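Karetti Stringing Cord, 30 m Spool

Print this page | E-mail to a friend
Reading time: 2 minutes

Karetti is a braided polyester cord for stringing and restringing beaded necklaces and bracelets. It is sold on a 30 m spool in black, white and gray. The cord has very little stretch, takes a knot well and does not need wax. Most people who buy it are replacing old silk or cotton that has frayed near the clasp.

Item number: 366
Length: 30 m
Colors: black, white, gray
Supplied with: 2 twisted wire needles, 6 crimp covers
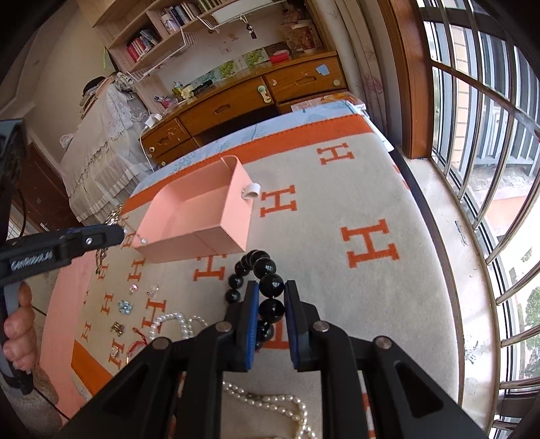
Cord wears out from the inside of the bead hole. Glass and faceted stone are the hardest on it, as the edge of the hole can be sharp where the drill came through. If your beads have rough holes, run a bead reamer through them before you start. Karetti will stand up to more rubbing than silk of the same thickness, but no cord will last against a chipped hole.

For a knotted strand, cut a piece twice the finished length and add a hand's width at each end. For a strand without knots, the finished length plus the same extra is enough. Pull the cord through your fingers a few times to take out the curl from the spool. Heavy strands should hang overnight before the second end is finished - the knots settle a little and you can take up the slack.

The cord can be tied, crimped or glued. We suggest a surgeon's knot with a small drop of Gandutel jewelry cement, left to dry flat. Do not melt the ends with a lighter if the beads are resin or plastic.

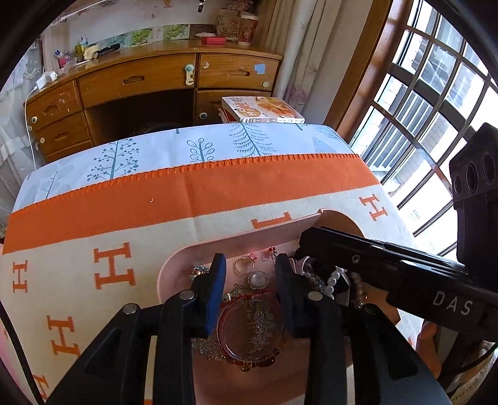

Small accessories in a pale pink tray.

Care

Wipe a finished necklace with a soft dry cloth after wearing. The cord itself is washable, but metal findings and some bead coatings are not. Perfume and hair spray should go on before the necklace does. Store strands flat, as hanging them for months will stretch any cord.

Customer comments

"Redid my grandmother's long beads in the gray. Needles are a bit soft but they go through small holes." - Pushpa Nautiyal

"Good cord. Black is a true black. I wish it came on a bigger spool." - Shadi Awwad

Ordering

Spools ship from our Rusberg warehouse. Unopened spools can be returned. Cut lengths can't be. The white was out of stock from April and is now available again. For trade orders or thickness samples, write to Vandana Yadav at the order desk and include the item number.

Page updated Wed 13 August

Print this page | E-mail to a friend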